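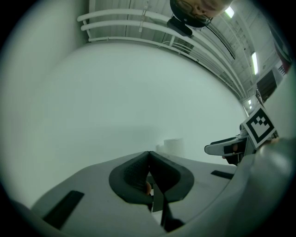 Ans Declercq has heard the promise before. The bus between Skitcombe and Jultbridge, cut back to 2 runs a day in July, will be "reviewed in full" once passenger figures are in.

"Which figures?" she says. "They took away the buses people used to get to work, and now they want to see how many people take the bus to work."

Declercq has ridden the 18 for most of her adult life and has kept every timetable. The operator, Friesen, says demand on the route has fallen for years. She doesn't accept that, though she admits she can't prove otherwise – the company won't publish numbers stop by stop.

A petition with 679 names went to the council. Yvette Paquette, who speaks for Friesen, calls it "a helpful contribution" and says a shared taxi scheme will fill the gaps. Asked when it would start, she said talks were "at an early stage". Asked who would pay, she said much the same.

Declercq tried a similar scheme when she lived in Erska. "You rang the day before and they told you it was full. I gave up and bought a car, and I suppose I went down as a drop in demand."

The council votes on 6 November 2018. Declercq plans to be there, if she can get a lift home.

Contact us | © Skitcombe Local News | Back to top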